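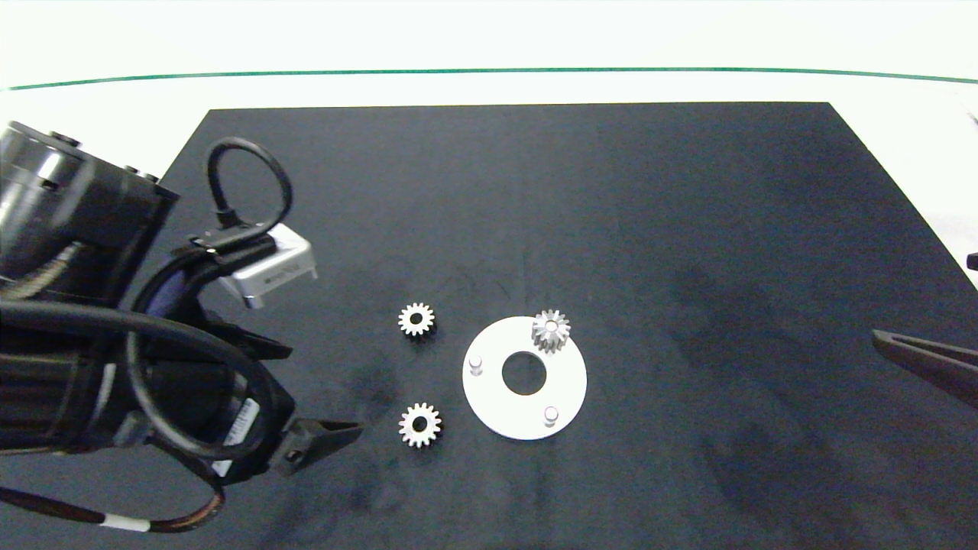
In der Leihwerkstatt Biraris gelten nach der Sommerpause neue Regeln für die Ausleihe und für die Nutzung der Arbeitsplätze. Die meisten Änderungen gehen auf Rückmeldungen aus dem Frühjahr zurück, einige auf den Umzug des Lagers in die Clarkamar-Halle. Am meisten gefragt wurde nach den Tischen. Eine schwarze Matte auf weißer Tischplatte bleibt überall dort die Grundausstattung, wo geklebt, gelötet oder geschnitten wird. Wischspuren und graue Schlieren auf der Matte sind kein Mangel und müssen nicht gemeldet werden. Gemeldet werden sollen Schnitte, die durch die Matte hindurchgehen, und Brandstellen. Die Tischplatte selbst ist keine Schneidunterlage, auch nicht für Papier.

Ausleihe

Der Bestand umfasst nach der Inventur 858 Geräte und Werkzeuge. Doppelte Nummern wurden bereinigt, deshalb kann ein Gerät im Katalog jetzt unter einer anderen Nummer stehen als auf alten Leihscheinen. Bei der Rückgabe zählt die Nummer auf dem Gerät. Wer noch einen Leihschein aus dem Frühjahr hat, muss nichts umschreiben lassen.

Die Leihfrist beträgt für alle Handwerkzeuge jetzt zwei Wochen, vorher war es eine. Für Elektrogeräte bleibt es bei einer Woche. Verlängern kann man einmal, und zwar vor Ablauf der Frist, am Tresen oder telefonisch. Verlängerungen per Zettel im Briefkasten werden nicht mehr angenommen — im Winter sind mehrere davon aufgeweicht und unlesbar gewesen.

Schleifmaschinen und Stichsägen werden ohne Verbrauchsmaterial ausgegeben. Schleifpapier und Sägeblätter gibt es am Tresen zum Einkaufspreis, man kann aber auch eigene mitbringen. Bitte beim Exzenterschleifer auf das Lochbild achten. Der alte hat acht Löcher, der neue fünfzehn, und die Scheiben sind nicht austauschbar, wenn die Absaugung funktionieren soll.

Große Geräte

Teppichreiniger, Häcksler und die beiden Bautrockner stehen ab sofort in der Clarkamar-Halle und werden auch dort abgeholt. Die Zufahrt erfolgt über den Hof, das vordere Tor bleibt geschlossen. Eine Reservierung ist nötig, für den Häcksler im Herbst am besten zwei bis drei Wochen vorher. Die Kaution für große Geräte liegt bei 300 Euro und kann mit Karte hinterlegt werden. Bei den kleinen Geräten bleibt alles wie gehabt.

Der Häcksler nimmt Äste bis Daumendicke gut an. Dickeres Holz geht, wenn es frisch ist und einzeln zugeführt wird. Wurzeln mit Erde bitte nicht hineingeben. Im vergangenen Oktober mussten die Messer deshalb außer der Reihe geschliffen werden, und der Häcksler fehlte mitten in der Saison.

Arbeitsplätze

Die Plätze in der Werkstatt können weiterhin ohne Anmeldung genutzt werden, solange etwas frei ist. Neu ist, dass angefangene Arbeiten nur noch bis zum nächsten Öffnungstag liegen bleiben dürfen. Für alles, was länger trocknen muss, gibt es das Regal neben der Tür zum Hof. Bitte Namen und Telefonnummer dranschreiben, Kreppband liegt im obersten Fach.

Lackieren ist in der Werkstatt nicht erlaubt, auch nicht mit der Sprühdose bei offenem Fenster. Ölen und Wachsen geht. Ölgetränkte Lappen gehören in den Blechbehälter mit Deckel und auf keinen Fall in den Papierkorb, sie können sich selbst entzünden.

Staubsauger und Handfeger sind umgezogen und hängen jetzt an der Säule. Den Filter des Saugers bitte nach dem Schleifen ausklopfen, draußen und nicht über dem Waschbecken.

Neu im Bestand

Über die Haushaltsauflösung Bautista sind mehrere gut erhaltene Handhobel, ein Satz Stechbeitel und eine Gehrungslade dazugekommen. Die Hobel sind geschärft und eingestellt. Wer sich damit nicht auskennt, lässt sich am Tresen kurz zeigen, wie das Eisen zurückgezogen wird, bevor der Hobel abgelegt wird.

Außerdem haben wir eine Overlock angeschafft. Sie kostete 700 Euro und wurde vollständig aus den Leihgebühren bezahlt. Ausgeliehen wird sie nicht, sie steht fest am Nähplatz und kann nach einer Einweisung dort benutzt werden. Garn bitte mitbringen, vier Konen für die volle Naht, drei reichen für dünne Stoffe.

Das Buchungsprogramm Tidis läuft nach der Umstellung wieder. Alte Reservierungen wurden übernommen, Vormerkungen auf verliehene Geräte leider nicht. Wer auf der Warteliste für die Fliesenschneider stand, trägt sich bitte noch einmal ein.

Die Werkstatt öffnet künftig um 15 Uhr, die letzte Ausgabe ist um 18.30 Uhr. Im Dezember bleibt die Halle wegen Arbeiten am Dach geschlossen. Große Geräte, die bis dahin nicht zurück sind, bitte vorher telefonisch abklären.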